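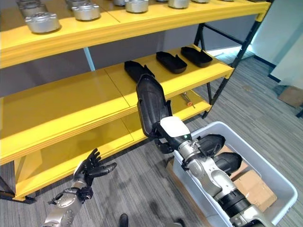 Home | Forums | Work and Family | New Posts | Search

Going back after maternity leave - four days or five?

pennyfarthing
15/03/2022
My leave from Lunville finishes in April and I have to tell them my hours by the end of the month. I was on five days before. They have offered four on four days' pay, with a slightly later start. Nursery is the Janjua one by the station and they only have full days left. Has anyone done both and would you choose the same again?

mum_of_two_tired
I did five for the first 6 months and then dropped to four. The money was tighter but I got the washing done before the weekend, and I saw my daughter in daylight. I would go straight to four if I had it again.

Brackley77
I'd say the opposite. I took four days at Usetti and still had five days of work to do. My day off was spent answering emails in the car park at soft play. If they aren't taking work off you, stay on five and get paid for it. 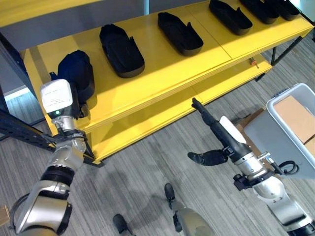
Also check what happens to your holiday. Mine was cut in line with the hours, and bank holidays came out of it too, so I ended up with less than I had planned for.

mum_of_two_tired
That depends on the manager though. Mine moved two of my jobs to someone else before I started back. I wouldn't put her off just because Usetti handled it badly.

Brackley77
Not putting her off. I'm saying get it in writing.

pennyfarthing
Thanks both. I worked it out last night and the fifth day brings in about 200 a month after nursery - less than I thought. My husband thinks we should take it anyway.

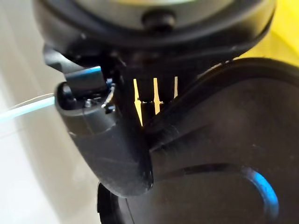

oldhand
Can you go back up to five days later if four doesn't suit you?

pennyfarthing
Only if they agree to it, as the change to my contract is permanent. I have asked for a review in the autumn.

oldhand
Then ask for a trial period first. Nimach gave me one and I went back to full time at the end of it.

Recent topics
Nursery wants a month's notice
Packed lunches for a fussy eater
Who does the school run in your house?
Expressing at work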